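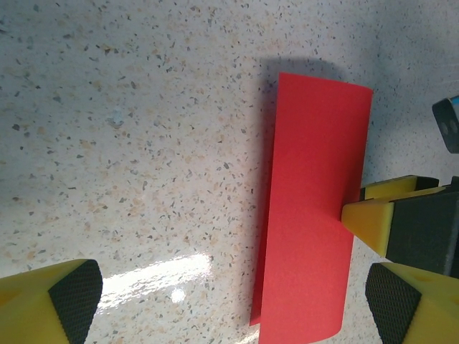
Should a person who builds robot arms in a shared workshop begin with paper?
I think so, and before any block or bottle. Paper is cheap, and it shows every mistake of the hand that holds it.

At the Drarkgate workshop, where I have been a member for 3 years, most beginners want their arms to lift something heavy. I understand the wish. My own first arm, which I called Molefe, could lift a bag of rice, and I was proud for a whole evening. Then I asked it to hold a sheet of paper and it made a crumpled ball.

A block forgives you. If the jaws close too hard, the block stays a block. With paper, a small error in the wrist becomes a bend, and the bend stays. When two arms must hold one sheet together, each arm also suffers from the errors of the other. 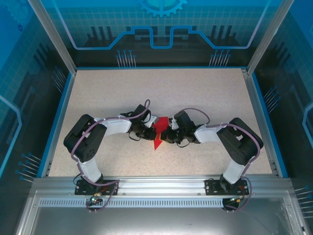 For this reason I do not agree with my friend Sipho Matlala, who says that folding is a trick for visitors. He spent March on stronger motors for his Zatari arm. It is a fine machine, but I believe that he bought force where he needed patience. I changed the closing speed of my jaws 59 times in a notebook before I was content, and this cost me only pencil and a packet of 100 sheets.

Sipho answers that no one needs a robot to fold paper. He is right about that. I would still like to see his arm try it.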